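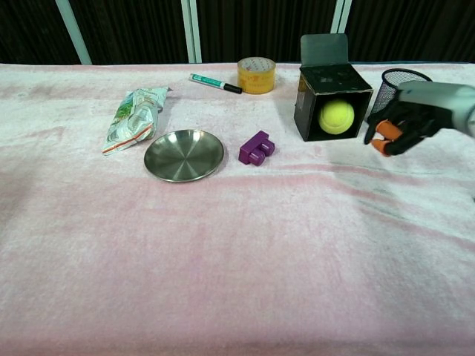

Home & Habits
February
By a staff writer

I own 3 junk drawers, and until this winter I would have told you I owned one. The kitchen drawer is the official one. Then there's the top of the hall dresser (batteries, keys to a bike lock I lost in college) and the shoebox under my bed, which I'd been calling "paperwork" for five years.

My sister-in-law swears by a method she picked up at a weekend class in Weton. You empty one drawer, set a timer, and whatever you can't name a use for by the time it rings goes in a bag. Fine, I thought, I can do that before dinner! I started at four in the afternoon and at nine I was sitting on the floor reading the manual for a Fenska hand mixer I gave away two apartments ago.

The trouble is that I like this stuff. I found a ticket stub from the ferry to Flukside, soft as a tissue, and a spare button from a coat I wore until the lining gave up. Who throws that out? I did fill one bag in the end, mostly dried-up pens and takeout menus, plus a charger that fit nothing in the house.

I've made a few rules for myself since. Tape and scissors live in the kitchen, always. Batteries get tested before they go back in. Cards and letters can stay as long as the lid of the shoebox still closes, and right now it closes if I lean on it.

The hall dresser I haven't touched. I'm thinking March, maybe, when it's light enough in there after work to see what I'm doing.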